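By Saturday lunchtime we had already walked the length of Skernport harbour, twice if you count going back for my gloves, so I was very glad when Ewan Crichton waved us in out of the wind and told us to hang our coats wherever we could find a hook. The Hepburn building was open to visitors from 12 until four, and I had come mainly for the kitchens, having spent far too much of this year planning my own in Hudstead.

They have several set up as people would really use them, with cupboards you can poke about in and food put away on the shelves. I do love a nosy in someone else's fridge, and I went straight for the door — you can tell a lot from how a household fills it.

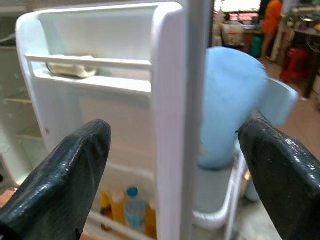

The fridge door, with bottles along the lower shelf.

I liked the rail across the upper shelf, a plain rounded bar, and I liked the bottles standing in a row lower down, the blue cap bright among the yellows and oranges. Mine at home is all half-finished chutney, I'm afraid!

Saturnino Sarmiento then took 18 of us upstairs to talk about larders, and went on happily well past his time, with tea and a very good ginger cake. We caught the bus back just as it was getting dark, and I still had the leaflet in my pocket on Monday.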